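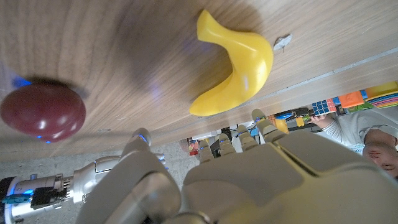 Toy fruit, everyone! I've been meaning to write about the play food tub for ages, and a quiet afternoon in November finally gave me the chance to go through it properly.

The banana is still the favourite, no contest. It's bright yellow, it's shiny, and at our place it has been a telephone far more often than it has been lunch. Then there's the dark red one, which Hanneke Verschueren calls a plum and I call an apple (we've agreed to disagree, and the kids call it whatever suits the shop they're running that day).

Sorting the lot took me 20 minutes, plus another 14 looking for the lid. I wiped each piece over with warm soapy water, dried it with an old tea towel and left it out on the table while I had a cuppa. Anything cracked went in the bin, including a sad old pear I was rather fond of.

If you've got plastic fruit or veg at home that your lot have outgrown, we'd love it! Bigger pieces are best, please, nothing that fits in a toddler's mouth. Smaragd green grapes were a nightmare last time, they roll under everything. Drop them at the Birnlow toy library desk, or give them to Smaranda Căpraru at pick-up. She's also after a toy till, any colour, and doesn't mind if the drawer sticks.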